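Cable drawer, sorted (mostly)

Quick ones before I forget. Did ours in June, took an evening and a pot of tea.

Tip everything out first. Don't sort as you go, you'll only put it all back. Chargers for phones you no longer own can go to the recycling point, not the bin.

One box per kind. Old ice cream tubs do fine, lids off.
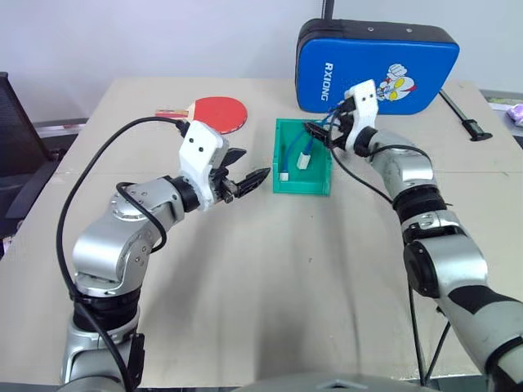 Blue cables, green box.

Coil loosely, over then under. Never round your elbow, it kinks them. Bread bag ties are free and they hold. Elastic bands go sticky after a year or two and leave a mark, avoid.

Labels: masking tape folded over into a flag, biro, one inch from the plug. Write what it's for, "printer" or "spare telly". "Misc" is no use to anyone. Rostislav Vondráček wrote in to say he uses old gift tags, also good.

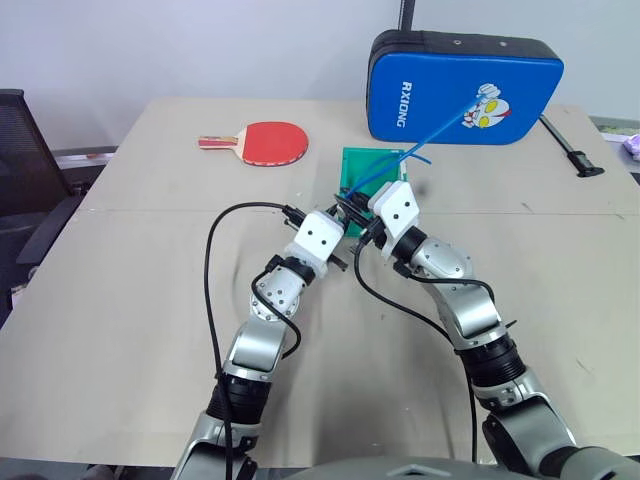
Black cable, held near the tip.

Sticky plugs – wipe with a barely damp cloth, unplugged obviuosly, then leave till the morning. Cracked or bare wire showing = out. Don't tape it.

Network leads: keep one long, one short.
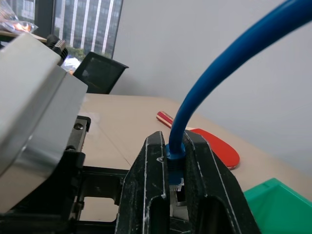 Check the little plastic clip on the end before you put one away, if it's snapped it will drop out of the socket everytime. Extension leads live somewhere else, unwound fully when in use.

More on the shed next time. Send tips.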